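Before the Purchase Order: Planning a Budget for Robotic Handling

By the time most institutions ask what a two-armed robot costs, they have already decided to buy one. The quotation arrives, the figure is compared with the capital allowance for the year, and the remaining questions are left until after delivery. Buyers who have been through the process once tend to reverse that order the second time.

The experience of the Peltusdale Technical Center is instructive. The Center, which trains adults for work in packing, sorting and light assembly, began planning for robotic handling equipment in July, well ahead of its budget round. Its first estimate contained a single line for the machine. The version finally approved, dated 3/5/18, contained 11 lines, and the machine accounted for less than half of the total.

What filled the other lines will be familiar to anyone who manages equipment for a living. Floor preparation and electrical work came first. Two suppliers, Altix and Varkano, had submitted proposals, and each assumed a level floor, a dedicated circuit and clear space on all sides of the work table. The Center's training room offered none of these. Correcting the floor alone delayed installation by four weeks, during which the warranty on one piece of auxiliary equipment had already begun to run.

The second large item was staff time. Altix recommended 90 hours of operator instruction for each person expected to use the system without supervision. Varkano proposed a shorter course but charged separately for return visits. When the Center calculated the cost of replacement instructors for the hours in question, the two offers came out closer than their headline prices had suggested. The planning office now requires every equipment proposal to state the training burden in hours as well as in dollars.

Hands require a budget of their own. A simple two-jaw gripper is inexpensive, sturdy and easily replaced. A five-fingered hand can attempt a wider range of tasks, but it has many more parts that wear, and repair generally means sending the unit away. The Center's consultants, the firm of Tănase, advised that a buyer selecting fingered hands should either hold a spare or accept in writing that work will stop while a hand is being serviced. The Center chose to hold a spare. It was the most contested line in the budget and was removed twice before it was restored.

Institutions should also settle early what the equipment will be asked to handle. Suppliers prefer to demonstrate with rigid blocks of known size. The goods that pass through a real packing room are seldom so cooperative. Thin pouches lie flat against the surface beneath them, zippers have small pulls, and slender articles such as sticks and brushes offer very little to grasp. A plan that specifies ordinary household goods from the beginning will lead to a different purchase from one that specifies blocks, and the acceptance test should be written to match.

Such goods are cheap. The Center set aside $400 for trial articles and table coverings, a sum too small to attract discussion, and it has proved among the most useful provisions in the plan.
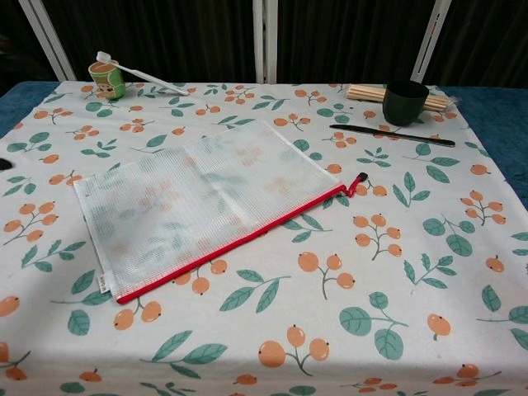
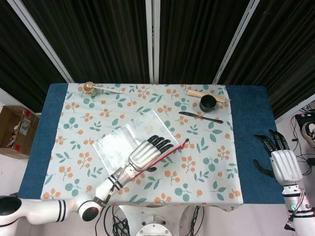 Maintenance contracts deserve a closer reading than they usually receive. The agreement offered to the Center covered the arms and the base but treated cables as consumable items, to be replaced at the customer's expense. Response times were stated in business days from the date on which a fault was acknowledged, and the contract did not say how soon an acknowledgment must be given. Both points were amended on request. The supplier raised no objection, which suggests that few customers had asked.

There remains the matter of the second year. Capital funds are commonly granted once, while software fees, calibration and replacement parts recur. The Center has moved these costs into its operating budget, where they compete each year with heating and salaries. Its managers would have preferred a reserve established at the time of purchase, and they intend to request one when the training room is next due for new equipment.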